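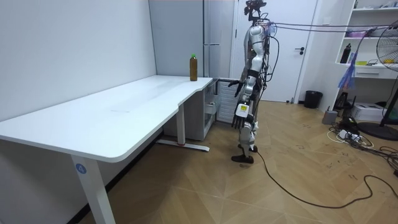 Stance error and drawer tasks: first results from Zedametti

The Prillberg group has finished the first round of tests on Zedametti, its method for training a humanoid policy that tolerates errors in where the robot is standing. A longer report is in preparation. The main points are given below for readers who follow the whole-body control work.

Background

Most of our manipulation policies were trained with the robot placed at a known point in front of the furniture. They do well from that point and poorly a short distance away from it. When walking and manipulation are run as one sequence, the robot seldom stops where the training data assumed it would. The arms then begin the reach from a pose the policy has not met, and the usual outcome is a hand that passes to one side of the handle or pushes on the wrong part of the drawer front.

The earlier remedy was to add a correction step, in which the robot shuffled its feet until the measured stance matched the reference. This was slow. It also failed whenever the floor reference was hidden by the robot's own arms.

Method

Zedametti removes the correction step and puts the error into the training data. Each task has a reference stance, written on the floor by name. Before each demonstration the robot is moved off the mark by an offset in position and heading, drawn from a fixed table. The operator then completes the task from wherever the robot is standing, using the arms and waist first and taking a step only if the reach cannot be made without one.

The offset is stored with the demonstration but is not given to the policy as an input. Pinto, the policy network, sees only camera images and joint positions. During training it has a second output that must predict the offset, and this output is dropped when the policy is run on the robot.

The data set holds 1,000 demonstrations over four tasks: open drawer, close drawer, move bottle and clear desk. It was recorded in one room with one set of furniture. 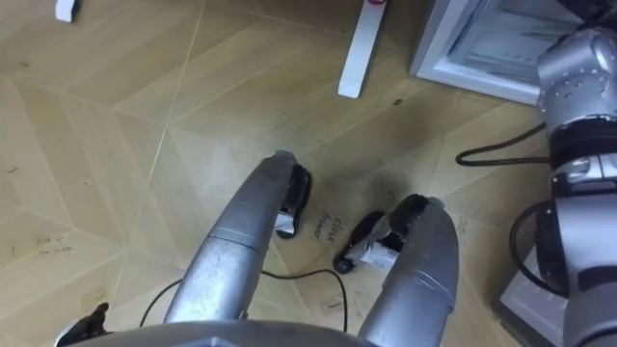 Both arms reaching down towards the floor, with the words "close drawer" written on the boards.

Results

Each task was run 20 times with the original training data and 20 times with the Zedametti data, using the same table of offsets for both. The improvement was largest on close drawer. Contact there can be made anywhere along the upper part of the front, and a policy that has seen varied stances learns to use that freedom. Move bottle also improved. Most of the remaining failures were grasps that began too early.

Open drawer improved least. The hand has to meet a small target at a narrow range of angles, and for the larger heading offsets the correct action is to step before reaching. Pinto tends to reach first. Arvid Halvorsen, who ran the trials, puts this down to the small share of demonstrations that include a step, and has asked for the next batch to be weighted towards them.

Removing the offset prediction output made every task worse. Feeding the measured offset to the policy directly gave good results in the laboratory and poor ones as soon as noise was added to the measurement. Neither variant will be taken further.

Limits

All tests used offsets from the same range as the training data. Nothing has yet been tried with the furniture moved, with a different floor, or with a person in the room. Trials were started by hand, and the walk to the mark was not part of the score.

Next steps

Walking will be joined to the tasks using the Ivow planner, so that the stance error comes from the robot's own gait and not from a table. The recording procedure is in section 2 of the internal guide. Groups wishing to use the demonstrations before the report appears should write to Arvid Halvorsen, stating which tasks they need and whether they require the joint data as well as the images.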